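Zatasside potluck is back, and this time you bring your own plate

Well, neighbors, it's happening! The Zatasside winter potluck returns this December after two years off, and I for one have already started bugging my sister for her bean casserole recipe.

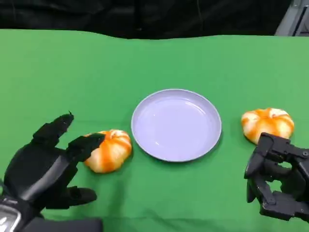
The big change is the dishes. Last time around we went through 1,000 paper plates in one evening (I helped haul the bags out, so trust me on this), and Evie Bramwell, who is running the whole thing again, has decided that's plenty. Everybody brings a plate, a fork and a cup from home. If you forget, there will be a stack of loaners by the door, and you can wash yours in the back kitchen before you leave.

"I don't care if it matches or if it has a chip in it," Evie told me. "Just put your name on the bottom with tape."

Doors open at 5 p.m. at the old Kuipers feed store on the square, with food at six. So far 22 households have signed up to cook, and Marijke Van Damme is making her split pea soup again — get in line early, I mean it. We're short on desserts and very long on potato salad, so if your last name starts with anything from M to Z, please think pie.

Money from the raffle goes toward the new library roof. The fund stood at $2,248 when I stopped by, and Derek Haslam says the roofers want half up front before they'll set a date. Raffle tickets are a dollar apiece or eight for five dollars at the Sutavo bakery, and the top prize is a quilt that Shiuli Akanda has been working on since spring. I've seen it, and I'm buying a lot of tickets!

Parking behind the feed store is tight, so use the church lot if you can walk the block. Sign-up sheets for dishes are at the bakery counter and the library front desk.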